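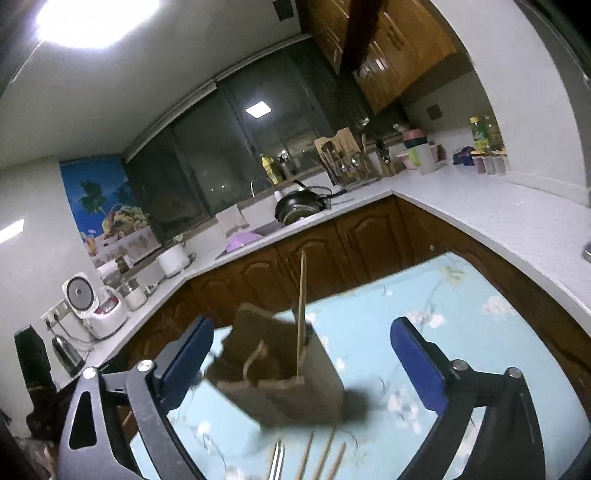 Week 6 handout: the slipped grip, and what we learned from it

Good to see so many of you back after the break. This week we stay with the sorting task from the Grenden kitchen course, the one with chopsticks and an open cardboard box, and we look properly at the fault that spoiled so much of the March set.

A quick reminder of the numbers. Out of 877 attempts, 115 were marked as failed, and 40 of those had the same cause: the two fingers had closed unevenly. One pad met the chopstick a little before the other, the stick turned, and down it went. It sounds a small thing, and I thought so too at first, but a thin round stick gives you very little to hold on to - much less than a spoon or a cup.

The fault was traced to a loose pivot pin. The Anorlow checklist did ask for the joints to be looked at, only it asked after every 100 attempts, and by then the play in the joint had been growing for some while.

Please remember the safety side as well. Keep your free hand well away from the pads when you test for play, and never try to catch a falling stick.

For Monday, read the Ashour fault notes (the short version will do) and write half a page on when you would have stopped the run. Bring it on paper if you can.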